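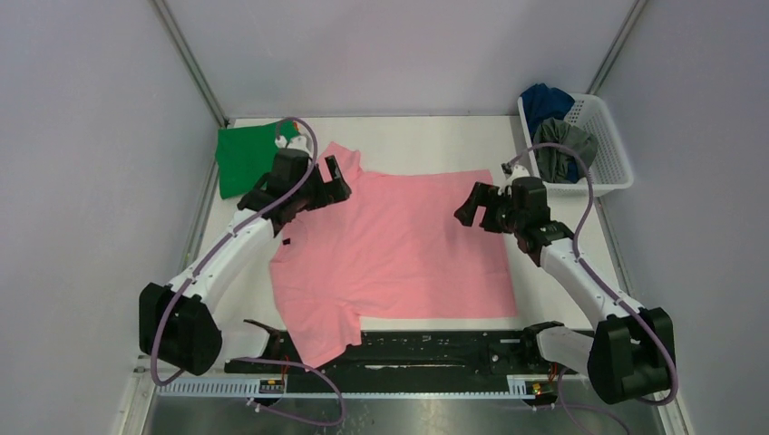 4. Results and discussion

4.2 When is the laundry finished?

In the diaries, the word "laundry" was used in more than one sense. In Ollenmont, most participants closed the entry when the washing machine stopped. In Cesalby, where many homes have no dryer, the entry was often kept open until the clothes were back in the closet, and this could be the next evening. The two towns can therefore not be compared directly on the total time that was reported. For the rest of this section we treat washing, drying, folding and putting away as separate tasks, following the coding scheme of Oyelaran, and we limit the discussion to the last two.

Of the 3000 diary pages that were returned, folding is mentioned by name on fewer pages than we expected from the pilot. The interviews give a different picture. When participants were asked to go through the same week in their own words, 70 percent of them described folding as a task with its own place and its own hour. Eldana Habte, who carried out the interviews in Cesalby, notes that people often remembered the surface before they remembered the task: the bed, the kitchen table after dinner, the top of a freezer. A large free surface was preferred for sweaters and towels. Small items were commonly folded on the knee, or were not folded at all. 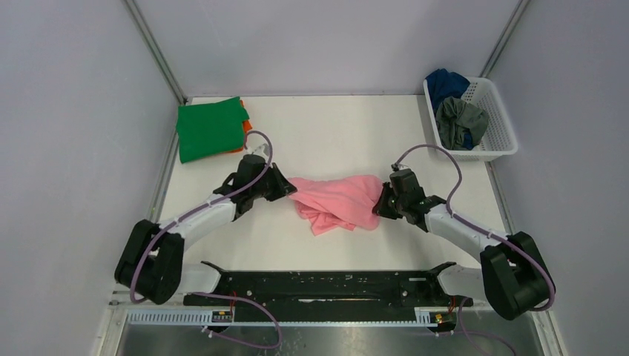 Figure 2. Pink cloth stretched across a tabletop, with stacked cloths on one side and a laundry basket on the other.

The order of work also differed between households. Some participants sorted the whole load by person and then folded; others took the items as they came and sorted the finished piles. The second way was more frequent in families with small children. It was not connected with the size of the home, although the Stustard questionnaire suggests such a connection and we had included it among our hypotheses. We have no good explanation for this result. It is possible that our size categories were too wide – a studio and a small apartment were placed in the same group.

Putting away was the task most often delayed. Several participants wrote that folded clothes stayed in the basket until Monday, and that family members took what they needed directly from it. In such cases the diary shows folding without any later entry, and we coded putting away as "not completed" only if the participant confirmed this in the interview. Pages without confirmation were left out of Table 2.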